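Donarwood library to swap out study tables this fall

The Donarwood Public Library will replace the furniture in its upstairs study room in October, a project that has been on the town's list since the roof repairs were finished. The room will stay open for most of the work.

The library board approved the purchase 3 to 2 after a short discussion of the cost. The order went to Cheung Office Supply, which will deliver 15 tables and 69 chairs. The price includes assembly and removal of the old pieces, some of which date from the building's opening.

Board members looked at several finishes before settling on a pale wood grain. A darker walnut color was the other choice, but it cost more and the supplier could not promise it before winter. 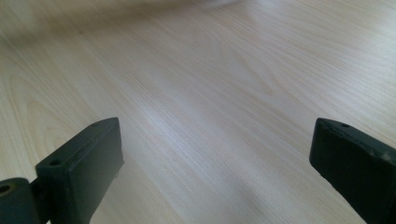 A light wood-grain surface.

The new tables are sized for group work, a change from the single desks that line the north wall now. Those desks will be offered first to the Sketness branch, which has asked for quiet seating for its reading room. Anything Sketness does not take will go to the town's surplus sale.

Power was the main point of debate. The room has few wall outlets, and students often run cords across the aisle in the evening. An electrician from Braltico Electric is to add floor outlets near the windows before the furniture arrives. That part of the job will close the room for two mornings, and the children's area downstairs will open early on both days to make up for lost seating.

Evening hours are not affected. Tutoring groups that have booked the room should check with the front desk, as a few sessions will move to the meeting room next to the elevator.

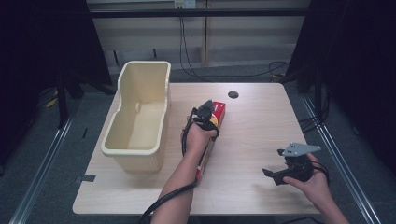 Hagos Bogale told the board that the outlets mattered more to him than the color of the tables, and asked whether the room could stay open past 8 p.m. during exam weeks. The board said it would take up the question of longer hours at its next meeting.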